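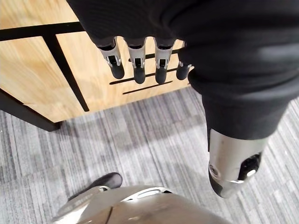

Halldóra Kjærgaard
Manager, Store Fixtures and Training, Fulton Grocers' Co-operative

Section 4. Setting Up the Produce Display

Issued August 29, 2024. This section replaces the December edition.

1. Position the stand on a level floor and lock all castors before loading.

2. Leave a gap of 25 mm between the stand and the wall. Vents in the base must remain clear at all times.

3. Wipe each bin with food-safe sanitiser and allow it to air dry. Do not hose timber bins.

CAUTION — Two persons are required to move a Grandis stand. Empty all bins first. 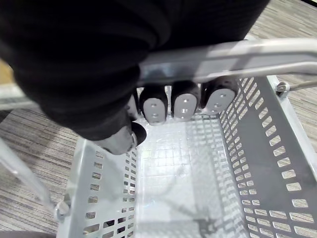 4. Cull stock in the back room before it reaches the floor. Soft or split vegetables are to be recorded on the waste sheet — one line per variety.

5. Load firm, heavy lines first. Do not stack above the bin lip at the front.
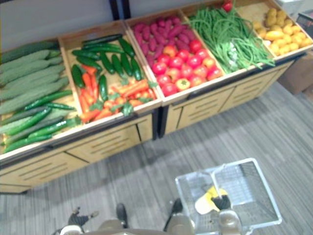
Bitter melons and cucumbers in open bins.

6. Fit price tickets after loading, with the unit price facing the customer.

NOTE — Rotate stock at opening and again at mid-afternoon. Older stock is brought forward.

7. Return empty baskets to the Riis rack. Cracked baskets must be withdrawn from use.

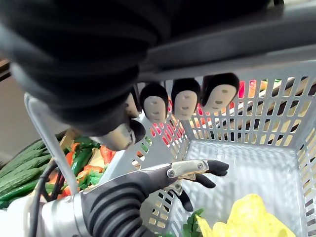 Light grey plastic basket.

8. Initial the set-up log and forward it to Grímur Dalsgaard, Fixtures.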